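Workroom surfaces: what we learned from the desk tops

The work tables in the Jenevis reading room were due for attention this year. Several members had asked whether the tops should be sanded, oiled, replaced or simply cleaned properly, and Osaze Ezeani agreed to look into it. This item sets out the findings and the care routine that now applies.

There are 14 tables. All came from the same supplier, Welley, in one delivery, and the paperwork lists them as "light wood finish, sealed". That phrase does not tell you what is under the seal. Osaze turned one table over and looked at the underside near a bolt hole. The core is particleboard. The visible face is a thin layer of real wood with a clear factory coat over it. The layer is well under a millimeter thick at the hole, so sanding is ruled out. A pass or two with a power sander would go through to the core, and there is no repair for that short of a new top.

Oiling is ruled out as well. Oil needs bare wood to soak into. On a sealed face it sits on the coat, stays tacky, picks up dust and marks paper. Two tables near the door were oiled by someone in June and both had to be cleaned back with mineral spirits. Please do not repeat this.

What remains is cleaning, and most of the complaints turned out to be cleaning problems. The dull patches people reported were in nearly every case a film left by spray polish. The coat has a low sheen of its own. Silicone polish adds a second, uneven sheen on top, and under the ceiling lights the two are easy to tell apart – one is even across the board, the other shows wipe marks.

To check a dull patch, stand at the short end of the table and look along the surface toward a light. Move your head from side to side. Glare from the light will travel with you. A film or a worn spot will stay where it is. Several of the reported patches moved, which means they were reflections, and those tables needed no work at all.

Grain pattern caused some confusion too. On a flat-cut face the grain comes out as tall arches and long ovals, with straighter lines beside them. The darker lines are part of the wood. Danjuma Jibrin spent part of an afternoon trying to lift one with a damp pad before testing it with a fingernail. A stain on top of the coat can usually be felt at the edge. Grain cannot.

Routine for all tables, starting now:

Dust with a dry cotton cloth, following the grain.
Wipe with a cloth wrung out in warm water and a few drops of dish soap. The cloth should not drip.
Wipe again with plain water.
Dry at once with a second cloth.
Leave the table clear for 20 minutes before setting out books or papers.

No spray polish, no wax, no scouring pads, no bleach. Abrasive sponges leave fine scratches in the coat that scatter light, and the result looks like a haze that will not wipe off. It cannot be buffed out by hand.

Water at the edges is the main risk. The face is protected by the coat but the edge strip is glued on, and if water gets behind it the core swells. The swelling does not go down. Two tables already have a raised corner. They stay in use for now, against the back wall.

Hot drinks need a coaster. White rings are moisture caught in or under the coat. A fresh ring will sometimes fade within a day or so if left uncovered in a dry room. An old one generally will not.

Anything that stands on a table for weeks, such as a lamp, a charger or a pencil tray, should be shifted now and then. Light wood changes color slowly in daylight and the covered area keeps its old shade. Rubber feet are a separate matter, as some types react with the coat and leave a brown mark. Felt pads are in the top drawer of the supply cabinet.

Replacement was priced for the record. Tamuno quoted 1,131 for a full set of tops, fitting not included. The money is better spent elsewhere while the present tops are sound. The question can come up again if more edges fail.

Notes on individual tables go in the blue binder – table number, what was found, what was used on it.
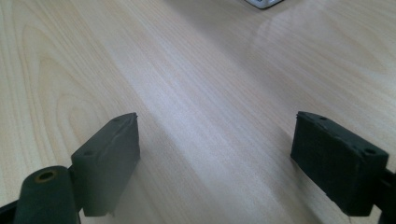
Bello Onyeka writes that vinegar in the rinse water should go on the list of things to avoid. He used it weekly on a sealed desk at home and the coat went cloudy along the front, where most of the wiping was done. He would also like the binder kept out on the shelf, as the office was locked both times he had something to enter.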